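Novmont lunch club - progress to end of June

Numbers up again, 30 most sittings, 50 at the Ornitz hall one. Two sittings dropped for the boiler. Food costs over by 7 per cent, mostly bread and milk, will claw some back in the autum. New rota working ok.

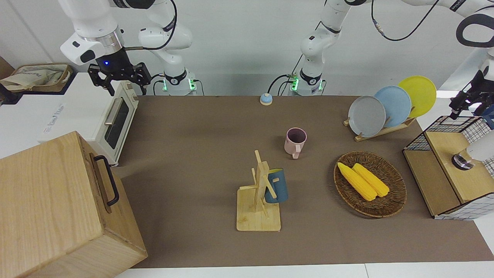
Chrysoula Katsaros thinks we should cap it at 50 until the second cook starts, and wants five more drivers before winter. Agreed in principle.

Still to do - hygiene certs, Astent invoice, minibus quote.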